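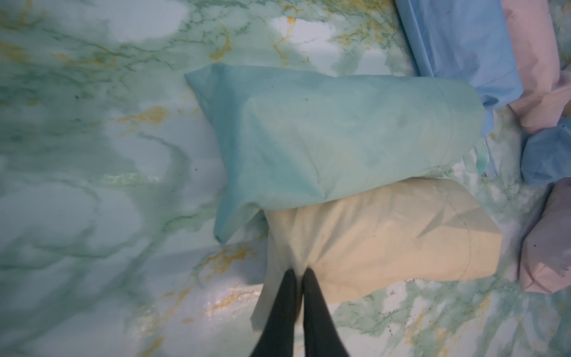
Rehearsal starts at 5. By ten past, most of the cellos are in and somebody is still hunting for rosin.

The Karner Youth Strings meet above a former shoe store. No elevator. The double basses live up there for good, because the stairs are brutal. Hazel Delacroix has run the place for eleven years, first as a viola teacher, then as the person who also does the grant forms, the parent emails and the heating bill. She'd rather talk about the violas.

"Kids get handed a viola like it's a punishment," she says. "Give them one good tune and they stay."

The good tune this winter is a slow dance from the Villanueva suite, arranged so the violas carry it for most of a page. The first read-through in November was rough. Two bars in, everyone stopped. They went again, slower. Then slower than that. 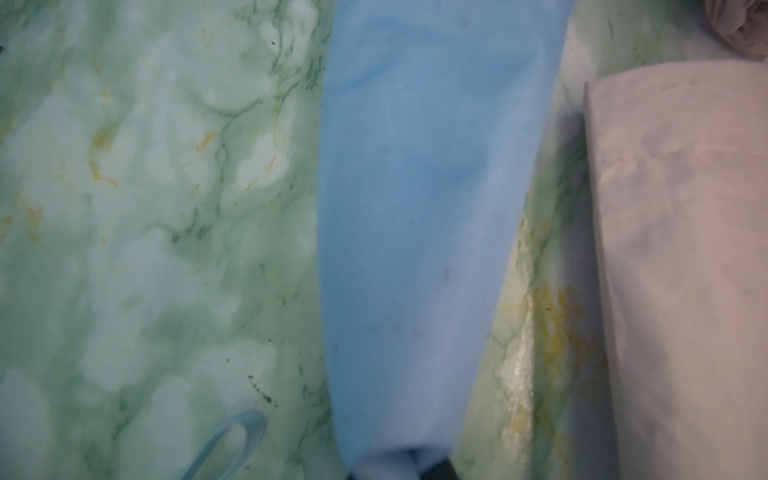
*Light blue cloth on a marbled surface.*

Money is tight, same as everywhere. The orchestra owes $800 on instrument repairs and took in $1147 at its last concert, which sounds fine until you add the hall and the sheet music. Lessons stay free for anyone who can't pay. Delacroix won't budge on that, and teh board has quit asking.

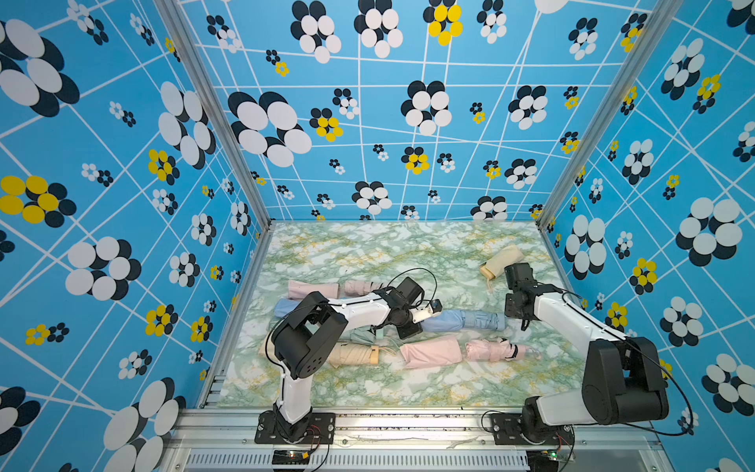 What the players want is a tour. Nothing grand – two towns, Candix and Rirnness, one night in each, sleeping on gym floors. The older ones have already picked the program and argued about the encore. One wants a stage set, something as loud as that blue wallpaper with the white, navy and yellow flowers, so the audience has a thing to look at while they tune. Delacroix wants them to tune faster.

She gets up and counts them in. The violas come in early, grinning, and she lets it go until the repeat. Then she stops them, sings the line herself, a bit flat, and they take it from the top. Their is still a draft from the back window. A few of the little ones play in coats.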